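Handout 2 - Sorting mixed items (Avell room, bring a pencil)

Recap: sort by **use** first, size second. Most of you did size first in November. Marks lost!

- Books: flat, biggest at the bottom, edges squared. Spines same way round
- Plastic-wrapped covers slide, so don't pile high
- Sports gear: own shelf. Rackets flat, nothing on the strings
- Odd things go in the "later" box, max 300 g each

Tresulden store list has 1,140 lines, we only use the first page. Dont copy it out.

Task: a table with two books and a tennis racket. Write down which group each goes in, what moves first, where it ends up. Books not squared up = fix before moving.
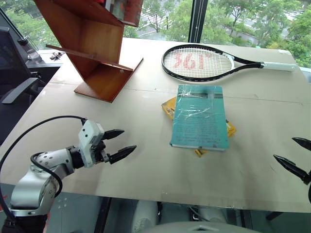

Then swap sheets with your neighbor and check thier order against the recap. Disagreements are fine, write the reason in the margin. Sheets to Jaruwan Nakpan by 4 pm.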